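Is the Draser gripper kit worth it for picking up dishes?

Posted by Plaltden
Thinking about the Draser kit for my little arm, mostly for bowls. Does it do okay on glazed stuff, or should I get the soft pads too?

Védís Kragh
I've had mine since April and I like it a lot - bowls are my main job for it. I go in with one finger inside and one outside, wide open, then close slowly.

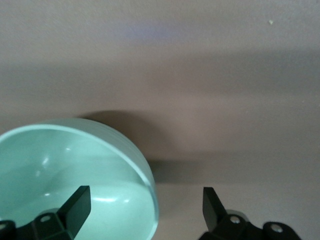 Wrist view, fingers either side of the rim

Get the pads (mine took almost 30 minutes to fit, ugh!).

Nalorel
pads yes. mine slipped without them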